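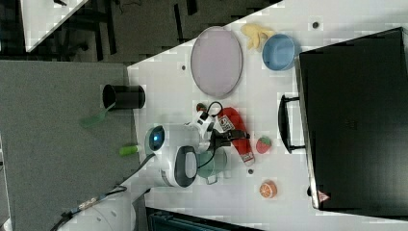

The Gemdale lot sits behind a tire warehouse, and if you come in from the north side the first thing you see of the fantasy kingdom of Urio is a row of portable toilets. I had paid 90 dollars for the "full realm" ticket to the studio's open day, so I took that as a sign to keep my expectations where they were.

For anyone who skipped it, Urio is the streaming series about the salt kings and the drowned city, two seasons so far, with a third "in active development." That phrase was used a lot on the day. Our guide used it, the video in the waiting area used it, and it was printed on the back of the lanyard. I have followed enough canceled shows to know that "active development" can mean a writers' room going full speed or a folder on somebody's desk. I asked which one it was and was told that the team was very excited.

The tour takes 5 stops, and the website says each is an "immersive encounter." The first was a corridor. To be fair, it was a corridor from the show, the one in the palace where the queen's brother gets stabbed near the end of season one, and I did get a small thrill when I recognized the crooked window. Then you look up and there's no ceiling, just lighting rails, and the stone gives a little when you lean on it. A sign says not to lean on it. I leaned on it before I saw the sign.

Stop two was costumes, and I have to drop the grumbling for a minute. The costumes were great. On screen the whole show is lit like the inside of a boot, so I had no idea that the salt kings' cloaks are covered in hand stitching, rows and rows of little waves, and that the pattern changes depending on which island the character comes from. A woman from the wardrobe department was standing by to answer questions and she plainly loved her work. She told us one cloak takes 900 hours. I then asked why nobody turns a lamp on so we can see it, and she laughed in a way that made me think I wasn't the first to ask.

The people in my group were mostly serious fans. One couple had driven in from two states over and could recite the oath of the tide guard, and did, twice. They were nice about the fact that I couldn't. They also believed every word the guide said, and I envied them a bit, since they were having a much better time than I was.

Stop three was where it all began to feel like a trade show. Plurton, the company that does the visual effects, had a room with a wall of screens showing before and after shots of the drowned city. The before is an actor up to his knees in a tank. The after is an actor up to his knees in a tank with a city behind him. I've always thought the city was the weakest thing in the series, and seeing it larger didn't help. The Plurton people said the water was the hardest part and that season three would have "a whole new level of water." I wrote that down word for word.
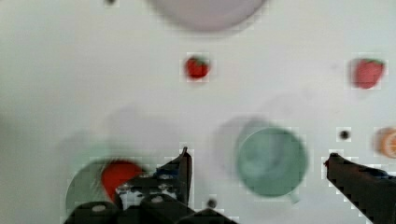

There was also a talk at this stop, 20 chairs short of what it needed, on how the battle at the end of season two was put together. I'd complained about that battle when it aired because I couldn't tell who was fighting whom. The talk cleared up some of it. The two armies were supposed to be in different colors, then the colors were pulled back in the edit to match the mood of the rest of the episode. So it was a choice. I still think it was a bad one, but I'd blamed the director for it and apparently that wasn't fair.

Lunch was at the Dusero Tavern, a real set from the show with a real cash register in it. Stew in a bread bowl, a drink called sea fire that was ginger ale with something blue in it. The stew was fine. The line was long enough that our group missed most of stop four, a stunt demonstration, and what I saw of it from the back was two men with swords and a lot of phones held up in the air. When I asked if we could catch the next one, the guide said our slot had passed. The couple who knew the oath offered to send me their video, and they did, and it's mostly of a phone.

Stop five was the shop. I don't mean the tour ended near the shop. The shop was listed on the map as an encounter.

You can buy a replica salt crown there, a scarf, a puzzle of the drowned city and the complete books in a box with the actors' faces on it. I would rather have my fantasy novels without actors on the front, but the old covers are out of print now and the box was the only version on sale. The books are still the best argument for the series, by the way. If you've only watched it, the first one explains in two pages why the islands stopped trading with each other, and the show has spent two seasons not explaining it at all.

Was it worth the money? For the costumes, maybe half of it. The cheaper "shoreline" ticket gets you the corridor, the costumes and the shop, and having done the whole thing I'd say that's the one to get. Go in the morning, when the wardrobe staff are still fresh and the tavern line hasn't formed. Parking is extra and they don't mention it until you're at the barrier. Bring a sweater too, as the sound stages are kept very cold.

I'll watch season three if there is one. On my way out I passed the big outdoor tank where they shot the flood, drained, with a chain across the steps. A man was sweeping leaves out of the bottom of it. I asked him if they'd be filling it again soon and he said he hadn't heard anything.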